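How does a robot know where the path is?
By Genalyn Pangilinan, for the Tornwood young readers' pages
2 January 2018

You walk down a path. Easy. You don't think about it. Your eyes spot the edge, your feet stay on the right side of it, done.

Now try being a robot. No eyes, just a camera. No brain, just a computer. And the computer doesn't see a path at all. It sees numbers. Millions of tiny dots and a number for how bright each one is. Somewhere in all those numbers is a path, and the robot has to find it before it rolls into a hedge.

Adaeze Chukwu and Gerrit Venter are working on this. Their project is called Coltora. The robot is called Kruger. It has wheels and it goes at walking speed, and it is meant to stay on paths by itself.

So how do you teach it?

First, pictures. Lots. The team had 476 of them, taken outdoors back in October. Then the slow bit. A person sits down and colours in every picture on a screen. Path in one colour. Grass in another. Walls, sky, trees, all different. This is called labelling. Gerrit did most of it and says his wrist still hurts.

Next the computer has a go. It looks at a picture and guesses. This bit path, that bit grass. At first the guesses are rubbish, really rubbish. Then it checks against Gerrit's colours, sees where it went wrong, and changes itself a tiny bit. Guess, check, change. Again and again. That's what people mean by "training".

Then comes the test, with pictures the computer has never been shown. No cheating! If you got the answers before a spelling test you'd get full marks, but your teacher wouldn't know if you can spell.

Some pictures are harder than others. Bright sun is a big problem. Look at the sky in these two. 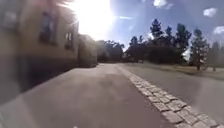
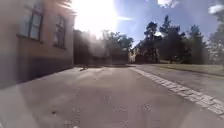

Both pictures: sun glare over a path, with a strip of cobblestones along the right of it.

See how the sun turns part of the sky plain white? A camera can only take so much light. After that it gives up and says "white" for everything, so whatever was there is lost. You squint or put your hand up. Kruger can't.

Shadows are tricky too. In the first picture there's a big dark patch on the ground next to the wall. You know it's still path, just darker. A computer might decide it is somthing else completely. A hole? A puddle? A different road? It has to learn that dark path and light path are both path.

And the cobbles. Grey stones, grey path, nearly the same colour. But the stones have dark joints between them, so there's a pattern. Close up the pattern is easy to find. Far away the strip gets thin and it's much harder. Try it, start at the bottom right corner and follow the stones with your finger.

The first picture is blurry as well, the building most of all. Blur smudges edges, and edges are what the computer wants.

So what did they find out? Adaeze trained the computer 2 ways. One way, only clear pictures, no glare, no blur. Other way, a mixture, with the messy ones left in. The mixture won. The computer that had practised on messy pictures was better at finding the path in new messy pictures. It was a tiny bit slower to learn, but Adaeze says she can live with that.

It still makes mistakes. Low sun is the worst. They want to try 2 cameras next, pointing different ways, so if one is full of sun the other might be ok.

Have a go yourself
Take a photo of a path near you. Print it, or get a grown up to. Colour the path red and the grass green, right up to the edges. Time yourself. Now think about doing 476.

Words to know
Label: the colouring-in that tells the computer whats what.
Glare: light so bright it hides things.
Training: guess, check, change, lots of times.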